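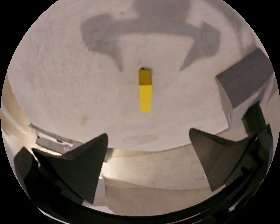 ## 4. First grasp with the Trnka gripper

Run this in the simulator before you power the real arm. It's the fun part -- your build finally gets to reach for something!

1. Load the block world and set the wrist view to fisheye.
2. Open both fingers all the way.
3. Jog the wrist until the yellow block sits between them.
4. Lower in small steps, then close at speed 400.
5. Lift, hold, and save the pose as `grasp_31`.

**Note:** Straight edges bend near the rim of this view. Line up using the middle.

**Caution:** Don't copy a saved pose to the bench arm until you've done the homing in section 3. Lợi Tăng's homing script works great with the Jokska board.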